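Voting from Abroad: How Residents of Salora Took Part in the Setunau Assembly Election

Student project report
Seul-gi Maeng and Geum-ok Wi

1. Background

Setunau allows citizens who live outside the territory to vote in elections for its assembly. The rule was changed two terms ago. Before that, a citizen had to return home to vote, and very few did. Now a person can vote in person at a consular office or send a ballot by mail, as long as he or she registered by the end of August.

Our project looked at how this worked for the Setunau community in Salora. We chose Salora because both of us live there and because the consular office agreed to let us speak with voters outside the building. We wanted to find out how people learned about the vote, which method they used, and what made it hard for those who did not vote.

2. Method

We spoke with 12 people in short interviews and handed out 100 paper questionnaires at the consular office, at the Herano language school and at two grocery stores on Ki Street. The questionnaire had 11 questions and was printed in both languages. Geum-ok did the interviews and Seul-gi entered the questionnaire answers in a spreadsheet. We did not ask anyone which party or candidate they chose.

The consular office opened for voting at 8 am and closed at 7 pm. We stood near the gate in the morning and came back after classes. The staff asked us not to stop people on their way in, so all of the interviews took place as voters were leaving.

3. Findings

3.1 How people heard about the vote

Most of the people who filled in the questionnaire heard about the election from family members in Setunau. The consular newsletter came second. Very few named the election website, and several wrote that the page would not load on their phones. One man in the interviews had found out only that morning from a cousin, but he was already on the list from the last election and was able to vote.

3.2 Voting in person or by mail

Older voters mostly came in person. They said they trusted the box more than the mail. Students and people with shift jobs were more likely to ask for a mail ballot. The mail ballot needs a witness signature, and this caused trouble. Three of the people we interviewed had been told different things about who could sign as a witness. The printed instructions say any adult citizen of Setunau, while the phone line told one woman that it had to be a consular employee.

3.3 Reasons for not voting

The reason given most often was the registration deadline. It falls long before the campaign starts, and people who were not following the news in summer missed it. The second reason was distance. Salora has the only consular office in the region, and the bus trip from the towns on the north coast takes up to 2 hours each way.

4. Problems with our work

Our sample is not balanced. People at a polling place have already decided to vote, so non-voters are underrepresented even with the forms from the language school and the grocery stores. Some forms came back with the second page blank. We kept them and used only the first page.

5. Next steps

We plan to repeat the questionnaire before the local council vote and to move most of the forms to places away from the consular office. The question about witnesses will be split into two parts, one for people who used a mail ballot and one for people who asked for it and then gave up.
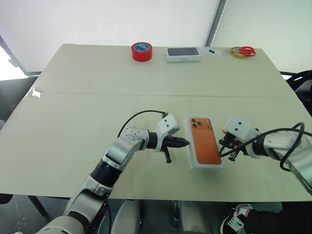

The new form will also have a line for the town where the person lives, so that answers from the north coast can be read separately from those in Salora.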